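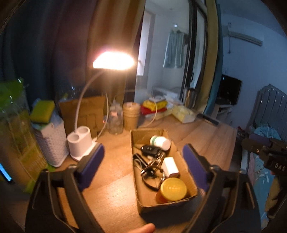 Arholm Reading Room
Progress report to the Mfaume Fund, second period

Spending to the end of November was $3,483 against a budget of $3,573. The difference is the printing of the winter program, which Billeck will invoice next month. We don't expect to ask for a change to the budget.

The evening opening now runs until 9 p.m. It was slow to start, but students from the technical college have begun to use it for homework and the later hour suits people who work shifts. Daytime use is much as it was in the last report.

The move to the Editz catalog is behind schedule. Fiction and local history are done. The children's books are not - many have old labels that have to be replaced before they can be entered. We plan to close the children's section for 4 days in January to finish this.

Two items from the original plan are still open:

Large-print books. The first order arrived short and the supplier has credited us. A second order is in.

Heating in the back room. We have one quote and are waiting for another before going ahead.

The next report will include the reader survey, with the final accounts attached.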